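Flurketti Chores Program
Progress report to the Ravcombe Fund, covering the period to the end of August
Prepared by Ataahua Stubbs, program lead

1. Summary

The program set out to establish which routine household and shop-floor chores a two-finger gripper with a learned controller can perform without intervention. Four chore groups were agreed at the start: folding, shelf restocking, container handling, and peg and hook work. Data collection is complete for the first three. Peg and hook work is under way and is the main subject of this report. Spending is within the approved budget and no change to the end date is requested.

2. Data collected

The dataset now holds 2,581 accepted demonstrations across all groups. The target for the period was lower, and the surplus comes almost entirely from container handling, where a demonstration is short and few are rejected. Folding remains the slowest group to collect. A towel takes an operator several times as long as a lidded bin, and many attempts are discarded at review for missed corners.

Peg and hook work accounts for 300 of the accepted demonstrations. The plan calls for 1,000 by the end of the next period. Operators were moved over from container handling in the last weeks of August and the daily rate has risen as expected.

3. Results by group

Container handling. The controller picks up a lidded bin and sets it on a shelf at a level we consider usable for a stockroom with supervision. Most failures occur when the bin is heavier on one side. Opening lids is less reliable and we do not recommend demonstrating it to outside parties yet.

Shelf restocking. Performance is good on rigid boxes and poor on bags. The Bisht site supplied a list of 40 stock items ordered by how often staff handle them. We tested the full list. Soft packs of any kind should be treated as out of scope until the finger pads are revised.

Folding. No usable result. The controller completes the first fold in most trials and loses the edge on the second. A person folds the same towel in seconds. We see no short route to a household product here and suggest the remaining effort for this group be limited to analysis of the existing data.

4. Peg and hook work

The chore is simple to state: take a hook off a pegboard, move it to another position, and seat it there. Retail staff do this whenever a display changes, and households with a tool wall or kitchen board do it occasionally. It was chosen for its tight tolerance. Pulling the hook free is the easier half. Seating it requires the back of the hook to meet the holes at the right angle, and small errors in grip carry through to the board.

Demonstrations are recorded with the hand-held gripper, using green plastic hooks on a white board. Operators are instructed to close the fingers squarely on the hook before pulling and to avoid correcting the grip once the hook has left the board.
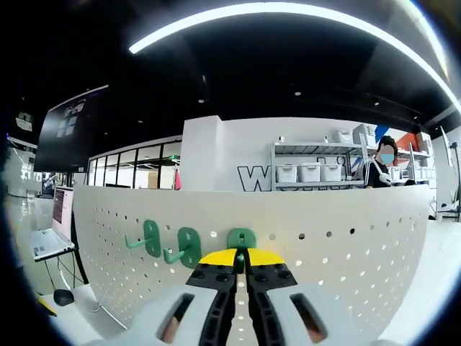
Two problems have been identified. First, operators differ in how far they tilt the tool during seating, and the controller trained on mixed data tends to average them, which leaves the hook resting against the board without engaging. A single written procedure was issued and early sessions under it are more consistent. Second, the fingers hide the holes in the final approach. The Clunley team has proposed a short pause before contact so that the controller can fix the target position. This will be tested before any hardware change is considered.

At present removal succeeds in most trials. Seating does not, and the chore as a whole cannot be called automated.

5. Plan for the next period

Complete collection for peg and hook work under the new procedure.
Retrain with and without the pause and report both.
Repeat the Bisht list with revised finger pads, soft packs only.
Close active work on folding, subject to the Fund's agreement.

6. Decisions requested

We ask the Fund to confirm the reduced scope for folding and to approve the transfer of unspent operator hours from that group to peg and hook work. The revised finger pads can be paid for from the existing equipment line.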